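The Breakfast Counter at Flatville

By the time you find the side door of the Flatville grange hall (go past the propane tank, and don't trust the sign) you will have smelled the toast. I came up on a gray Monday with a notebook and an empty stomach, having been told by three different people to arrive hungry, and I am glad I listened, because I was handed a bowl before I had my coat off.

The occasion was a class in breakfast. I realize that sounds like something a grown person shouldn't need. I have been making my own breakfast since I was nine, and for most of those years it has been the same breakfast, and I would have told you I was perfectly happy with it. But the little cooking school that calls itself Mokside has been running these mornings through the cold months, and word has gotten as far as my desk, which takes some doing, as my desk is two counties over and buried in seed catalogs.

Mokside has no building of its own. It goes where there is a table and an outlet, and what it teaches is small cooking: meals for one or two people, made with things that plug in. There isn't a stove in the whole curriculum. The woman who started it, Nasus Kang, spent a good part of her twenties in rented rooms where a burner was forbidden and an outlet was not, and she learned to feed herself very well under those terms. When she finally had a real kitchen she found she missed the old way of doing it. She still owns a perfectly nice range, she told me, and keeps her baking sheets in it.
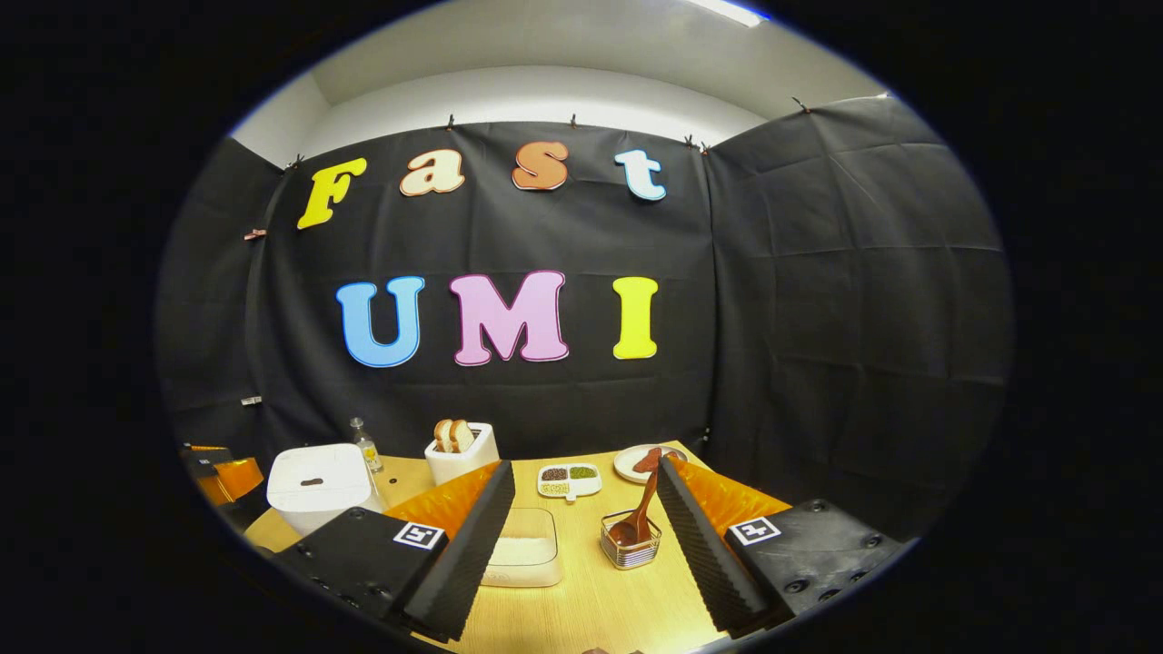
Kang believes a breakfast table should be set before anyone is awake enough to argue with it, and she has strong feelings about what belongs there. Bread is the first thing, because bread asks the least of you. Then comes something to spoon, and then something with a little crunch, and after that you may do as you please. She likes to start people off with the easiest dish of all, and so there was toast standing up golden brown in a white toaster toward the back, and nearer to hand a tray with three compartments, each with its own dry, grainy something to sprinkle over a bowl. I have started keeping a divided dish of this kind at home. Mine holds toasted sesame seeds, brown sugar, and crushed peanuts, and it has done more for my mornings than the expensive coffee ever did.

The tray is a good place to begin, in fact, because it gets at what she is after. Most of us think about breakfast as a single thing you either make or don't. You're a cereal person or an egg person, and if the eggs run out you stand at the refrigerator feeling wronged. Kang would like us to think about a plain base and a handful of small things to put on it. The base can be toast or rice or porridge. The small things can be whatever is in the cupboard. You assemble it half asleep, and it comes out a little different each day without your having planned anything at all.

She spent the first half hour on toast, which I thought was generous until I learned how much I'd been getting wrong. I had never once considered the temperature of my butter. I had been cutting my bread too thin, and then complaining that it went to cracker. Kang wants a slice as thick as your finger. She wants it left standing in the slots for a minute after it pops, so the steam has somewhere to go, and only then does it come out to the plate. If you lay hot toast flat on a cold plate it goes limp underneath, and I have eaten limp toast for forty-odd years under the impression that this was simply how the bottom side was.

Then we got to the rice cooker, and here the room divided. Some of the people at the table had grown up with one and wanted to talk about water. The rest of us had been given one as a wedding present and had put it over the refrigerator, where it still was.

I belong to the second party. My mother-in-law gave us ours in December of the year we married, and I thanked her warmly and used it for two weeks. The rice was good. What defeated me was the cleaning, or my idea of the cleaning, and the sense that I was storing a whole appliance in order to make a thing I could make in a pot. Kang has heard this from nearly everyone who comes through the door. Her answer is that you are storing it in the wrong place. Put it on the table, she says, plug it in, and leave it there for a week, and if you haven't used it for anything besides rice by the end of that week you have her permission to give it away.

What she makes in it for breakfast is porridge, a loose rice porridge of the sort that has a name in every language but mine. It goes on before bed and waits for you. One part rice and eight parts water, a thin slice or two of ginger, salt at the end. Oats work too, if you use the steel-cut kind and go easy. She has made lentils in it, and poached pears, and once, during a long power-company dispute that limited her to a single working outlet, an entire birthday cake, damp in the middle and eaten down to the crumbs. 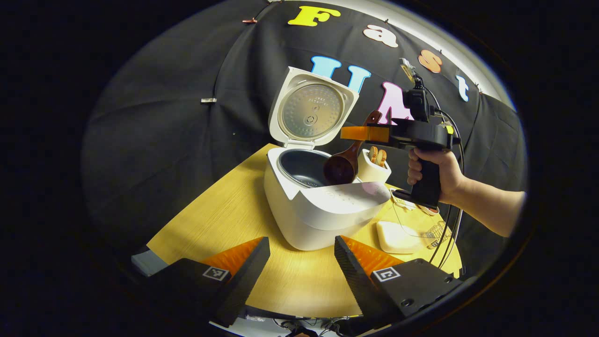

Brendan Keogh wanted to know if the porridge would hold until nine, because his household gets up in shifts, and one shift is a teenager. He had tried it on his own stove over the winter and had ended up each time with a skin on the top and a crust on the bottom and not a great deal in between. Was it the rice, he asked, or was it him?

It was the lid, as far as Kang could tell. People lift it to look. They lift it again to stir, and again to show somebody, and every time they do it a little more of the water leaves. Her rule is to open it once, when you are ready to eat, and to open it all the way. Then stir from the bottom, loosen it with a splash of hot water if it has tightened up, and close it again for the teenager. It will keep on the warm setting for a few hours, getting thicker as it goes, and there are those (I turn out to be one) who like it best at the thick end.

She is particular about the ladle, too. It should be wood, and the bowl of it should be deep, so that one dip fills one breakfast and you aren't chasing the stuff around with a soup spoon. A metal ladle will scratch a non-stick pot, and once you have scratched it the rice finds the scratch and holds on. She oils her wooden ones a few times a year and lets them dry lying on their sides. Brendan Keogh wrote this down and underlined it, and then admitted that he had been using a steel measuring cup.

There was a good deal of talk after that about what to put on top, and it went on well past the hour, in the way talk about food will when people are eating while they do it. Somebody was in favor of a soft egg. Somebody else had a jar of pickled radish in her bag, which she passed around without any fuss. Toast got torn up and dropped in, which Kang allowed was the best use for a heel of bread she knew. I put in too much sugar and was gently spoken to.

I asked her, once the bowls were stacked, how many of these mornings she had done, expecting a shrug. She had the number. She keeps a ledger with a line for every bowl she serves, started on the first day out of nerves and kept up out of habit, and as of my visit it stood at 3,087. She had hoped to reach 3,000 by spring and got there early. The one I ate is in there somewhere, with the date beside it in her square handwriting, 19/03/2018, day first, the way she was taught to write it at school.

It took me four days to get our own cooker down from above the refrigerator. There was a dead moth in it and also, for reasons my husband can't supply, a set of playing cards. I washed it out and put it on the table next to the toaster, and that night I measured the rice and the water and dropped in the ginger and went up to bed feeling like someone who had her affairs in order.

I'd love to tell you the first batch was wonderful. It was soup. I had used a coffee mug for the rice and a bigger coffee mug for the water, and we drank it standing up. The second batch was better, and the third was very nearly what I had been served at Flatville, down to the way it settles back into itself when you take a ladleful from the middle.

Kang's porridge for two, as she gave it to us

Half a cup of short-grain rice, rinsed until you get tired of rinsing it. Four cups of water. Two thin slices of ginger, which you can fish out later or leave for somebody to find. Set it before bed on the porridge setting if you have one. If your cooker has only the one switch, start it when you get up and go have your shower. Salt at the end, starting with less than you think. Put the small things out in small dishes and let people help themselves. Leftovers go in the refrigerator and come back nicely the next day with a little water, over low heat or in the cooker again with the lid down.

Mokside's breakfast mornings run on Mondays at the Flatville grange hall. Bring a bowl if you have one you like.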